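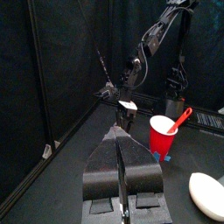 How do I stop a plastic cup from tipping over when the spoon is taller than the cup?

Hi all! Kind of a small problem, but it's driving me up the wall. I set up a drinks and snacks table for our block get-together every August, and I keep a stirring spoon standing in a plastic cup at one end so people can grab it and put it back. The spoon is plastic too, with one of those long handles that ends in a loop. Every single time somebody reaches past it, over goes the cup, and then the spoon is on the floor and I'm off to the kitchen to wash it again.

I've been taping the cup down with blue tape, little pieces around the bottom edge. It sort of works? But the tape lets go on one side after a couple of hours, and then the cup does this slow lean, which is almost worse. My table has a flat black top that shows every smudge, so I don't want to use anything that leaves gunk on it. I also don't want to buy a fancy crock, I have enough stuff in my cupboards already.

Is there a better way to tape it, or should I be putting something in the bottom for weight? The cup needs to come up at the end of the night so I can wash it.

Asked by Trevthorpe

2 answers

Answer from Benedek Bodnár

I run the coffee table at our community hall and I've been through all of this, so let me save you some time. Tape is fine, you're probably just putting it on a surface that isn't clean enough. Painter's tape hates grease. Wipe the table with a little dish soap and water, then plain water, then dry it properly with a cloth – and do the outside of the cup as well, down at the base, because that's where everybody's fingers have been.

Then use longer pieces than you think you need. I tear mine so there's a good bit going up the side of the cup and at least twice that lying flat on the table, and I rub the flat part down hard with my thumbnail. I use 6 pieces for a regular party cup. If you only do 3 it'll hold against a bump from one direction and then flop the other way. You can also run one more strip around the cup itself, over the ends of the others, and that stops them peeling from the top.

Peel it all off the same night. I left some on over a whole summer break once and had to pick it off in crumbs. Pull slowly and keep the tape low, almost folded back on itself. Try a strip somewhere out of sight on your table first if you're worried about the finish.

For weight, you can drop a few clean pebbles in the bottom, but then you're washing pebbles. I gave up on that. What did help was two cups, one inside the other, with dry rice in the bottom one. The outer cup gets taped down and the inner one lifts out for washing. The inner one does sit up higher, so go easy on the rice or you're back where you started!

Oh, and which way the handle leans matters more than you'd expect. Turn it toward the back or the side where people aren't reaching. I point mine at the wall.

Marked helpful by 70 people

Answer from Boros

just lay the spoon on a plate. why does it need to be in a cup

Marked helpful by 2 people

Comment from Trevthorpe

Thank you both! I did try a plate one year, but somebody always puts a cookie on it. Going to try the two cups thing with the rice, I have a stack of them left over anyway. Will the rice be ok if a bit of water gets down there?

Comment from Benedek Bodnár

Not for long, it swells up and smells. Tip it out after and use fresh next time, or use dry sand in a zip bag if you have any.

We use cookies to remember your settings and see which pages get read. By continuing to use Ulinier you agree to our cookie policy. Accept all | Manage choices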